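Zerar Closes Its Cheapest Hosting Plan, Customers Have Until November to Move

10/01/2021

The web hosting company Zerar has stopped selling its Mini plan, the smallest shared hosting package on its price list. New customers can not order it anymore from today. The people who already have it can keep it for a few weeks, but they must choose another plan or leave before the end of November.

The company published the news on its status page and sent an email to the account owners. According to this email, 1230 websites are still on the Mini plan. Many of them are small personal pages, club pages and shops with only a few products.

The Mini plan was popular for its price, which was 18 dollars for one year. For this money the customer received one website, one database, five mailboxes and a free certificate. The next plan of Zerar, called Home, costs 80 dollars for one year. It has more disk space and daily backups, but for an owner of a small page it is a big difference in price.

Zerar explains the decision with the age of the servers. The Mini accounts are on old machines which run an old version of PHP, and the company writes that it does not want to repair these machines again. In the last summer there were two long outages on them, and during the second one the mail did not work for almost a full day. The other plans were moved to a new data center already in spring.

What will happen with the existing accounts

The owner of a Mini account has three possibilities. The first one is to change to the Home plan inside the control panel. In this case the company moves the files, the databases and the mailboxes, and the customer pays the old price until the end of the period that is already paid. After that the normal Home price is valid.

The second possibility is to ask for the rest of the money back and go to another provider. The refund is calculated by full months. It has to be requested by a ticket, with the subject "Mini refund", and the money goes back to the same card or account from which it came. For customers who paid with a voucher there is only credit for domains.

The third one is to do nothing. Then the website will be switched off at the end of November and the files will be kept for 30 days more. In this time they can be downloaded as one archive, but the page will not be visible to visitors. Domains registered at Zerar are not touched by the change and stay active until their own expiry date. Please note that the mailboxes are not a part of the archive. If you read your mail only in the browser, you should copy it to a mail program before the switch off.

Offers from other companies

Two smaller providers reacted already on the same day. Skosside offers a free move for Mini customers who order one year of its Start package. The customer has to send the login data of the old account, and the move is done during the night. Skosside has no phone support for this package, only tickets, and the number of emails per hour is limited.

Brirura, which is better known for its website builder, gives the first three months without payment. This offer is interesting mainly for people with a simple page of text and pictures. A WordPress site can not be imported directly in the builder, so the pages have to be made new by hand. Brirura says that an import tool is in preparation but it does not give a date for it.

In the customer forum of Zerar the topic about the Mini plan had 1481 views by the evening. Most of the comments are about the price. Several customers write that they would pay double of the old price, but not more than four times. Others say that they are happy to go away from the old servers and that they would have moved anyway. One customer with a small online shop asks if the shop will have a pause during the move, and the support answers that a pause of up to two hours is possible, usually early in the morning.

There is also a question about Từ, the theme with Vietnamese font support which many Mini customers got together with their installation. Zerar confirms that the theme can be used on the Home plan without a new license. Customers who go to another provider can take the theme with them, but they will not receive updates through the control panel.

Before you change anything, it is good to make your own backup of the files and the database and to write down the DNS settings of the domain. The DNS change can need up to 48 hours until all visitors arrive at the new server. It is better not to cancel the old account in this time.

The full text of the announcement and the form for the change are in the control panel under "My plans".
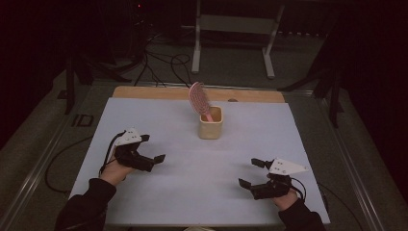 A pink hairbrush in a small beige cup.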